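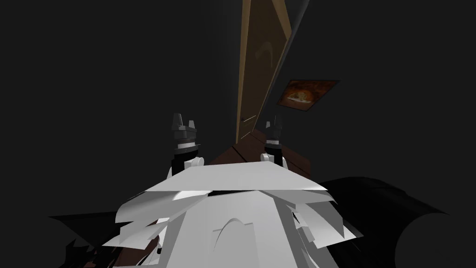
Reading time: 2 min

Serrano had set the start pose himself: torso still, both grippers raised, door ahead. The task file said OPEN DOOR, TWO ARMS PERMITTED. Lurdes Bastos put on the headset and took control of episode 1,508.

The store held 1,507 episodes. Of these, 122 had been rejected for collisions with the body shell. Trarkix wanted 1,871 by the end of March, and the policy was still stopping short of the door.

"Vary the approach," Serrano said over the line. "It has learned your left turn."

"It has learned that I'm left-handed."

"Then be right-handed."

She drove with the right stick. The room loaded the same way each time: gray walls, wooden floor, one door, the brown and orange picture. The randomizer was allowed to change the lamp level and the friction of the floor. It was not allowed to change the picture. She had filed a request about that and received a ticket number, 207.

At the door she stopped. The instruction was to reach at once. She turned the head toward the picture and held it there for nine seconds, then went back to the door, closed the right gripper and pulled. The log recorded success.

"There's a pause in that one," Serrano said. "Do I trim it?"

"Is it a fault?"

He checked the rules. They covered contact, drift and dropped frames. "No."

"Leave it in."

The new policy was trained overnight. On its first trial it crossed the floor, stopped at the door and turned its head to the right. Serrano started counting. At nine it reached for the handle.

More short fiction
Mbwambo Station, Second Shift
The Fitumero Survey
A Clerk at Motesitz

This site uses cookies to remember your reading settings. Accept | Manage choices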